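Moving a small stock app off a single server

I said in February that I would write this up once it had been running for a while, and it has. 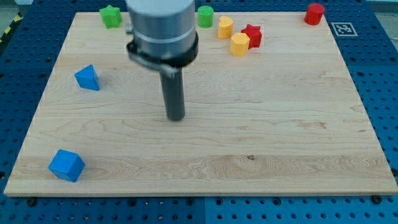

Skornumo is the stock list I wrote for a friend's timber shop. It keeps track of boards: species, length, thickness, price, and a notes field for the things a buyer will ask over the phone. For a pale board with a small dark knot near the middle and a few darker streaks in the grain, all of that goes in notes, and the notes field is what people search on most. The whole thing ran on one rented machine from Zongate, with the database sitting beside the web process. It worked fine until the disk filled up with logs on a Thursday night.

I am a back-end person by habit and had never used a hosted database. I picked Prarkell, mainly for the reason that their docs had a page on moving from plain Postgres and it was short. The dump and restore took 33 minutes. The schema came across cleanly. The search index did not, and I had to rebuild it by hand.

What took the time was the code. I had 442 tests and most of them assumed the database was on localhost -- not through a setting, just typed in. I spent two evenings pulling that into one config file. If you have a project like this, do that part first, before you even sign up anywhere. By the end I had 499 tests, as I kept finding bits of the search that had never been covered.

The other problem was connections. The old app opened one per request and never thought about it. The hosted plan allows up to 60 at a time, and the nightly import used all of them on its own. I put a small pool in front and set the import to run in batches. It is slower now, but it runs at 2 a.m. and does not bother anyone.

I have left the image uploads on the old server for the moment. Verschueren has a storage service that looks all right on paper, but I have not tried it and the colours of the thumbnails already come out wrong -- I would like to fix that before I move them.

Next job is backups. Prarkell does its own, but I want a copy at home as well.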